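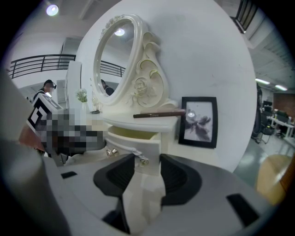 Vaida Zariņš

Tilar Hand-Held Gripper, Pair
Made by Leltar
Page updated 12/20/20

If you have ever tried to teach a robot arm to pick up a pencil by steering it from a keypad, you will understand how happy I was the first time I held a Tilar. You pick up the pencil. That's the lesson! The gripper goes where your hand goes, the jaws close when you squeeze, and the whole movement is saved from the gripper's own point of view, ready for an arm fitted with the same fingers.

The Tilar is sold in pairs, one for each hand, and I would really encourage you to use both from the start. So much of what we do around a house takes two hands - one steadies the drawer front while the other reaches in, one holds the pouch while the other drops something into it. People who begin with a single gripper tend to invent odd one-handed tricks, and then the robot learns the odd tricks too.

We do a lot of our own practice on furniture like dressing tables, and I can't think of a better classroom. There are slim things that want to roll, small knobs, a mirror that doubles everything in the room, and hardly any space between the things you want and the things you would like to leave standing. A pencil lying at a slant across the top is a lovely little task. Come at it too steeply and the finger tips hit the table first, so tilt your wrist, bring the jaws in low, and close slowly.

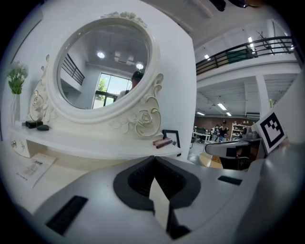 Two grippers at the dressing table, cosmetic tubes near the right end.

The fingers

The pads are black rubber and curved on the inside, so round things settle toward the middle as you close. Tubes, brushes, pencils and bottle caps all sit nicely. Flat things lying on a hard top (a leaflet, say) are more of a challenge, and the way that works for me is to slide the sheet to the edge with one gripper and pinch it with the other. It takes a bit of practice and it is very satisfying when you get it.

Pads wear. Change them when the inner face starts to look shiny. Each set comes with three spare pairs, and they pull off without a tool.

The marker

Each gripper carries a black-and-white square pattern on the outside, and it helps the tracking software work out where your two hands are in relation to each other. Keep it clean and keep your sleeves off it. A dry cloth is fine. Please don't use a glossy sticker to repair a scratched one - ask us for a matte replacement.

The view

The lens is wide, wider than most people expect. It takes in the fingers, the table and a good part of the room behind, and the tracking likes that, so you don't need to hide your desks and railings and ceiling lights. Busy rooms do very well! Plain white walls are harder. Mirrors are fine as long as the glass doesn't fill the whole view for long stretches. If your track starts to wander in front of one, step back, show the gripper some of the room, and carry on.

Recording with Dilomby

Dilomby is the recording program that comes with the pair. Squeeze both triggers to start a take and squeeze both again to end it. A few habits that will help:

Hold still for a breath at the beginning and the end of each take.
Move at the speed you'd like the robot to move.
Shift the objects a little between takes, and swap which hand goes first now and then.
If you fumble, recover the way you naturally would and keep the take. Those are some of my favorites.

I like to do 20 takes of one task and then look at them before doing any more. Tired wrists make sloppy takes, and it shows on playback.

What comes in the box

Left and right Tilar grippers
Three spare pairs of finger pads
Charging dock and cable
Dilomby license, 18 months
Maluleke carry case with cut foam

Good to know

A full charge gives 3 hours of recording. The fingers will lift light household things and are happiest well below the weight of a full water bottle. The mounting plate for a robot arm is sold separately, and the finger spacing on it matches the hand-held version, so your takes carry over.

Orders placed now ship in January. Repairs come back in 11 days, and you can write to me through the Leltar contact form if you're not sure which plate your arm needs.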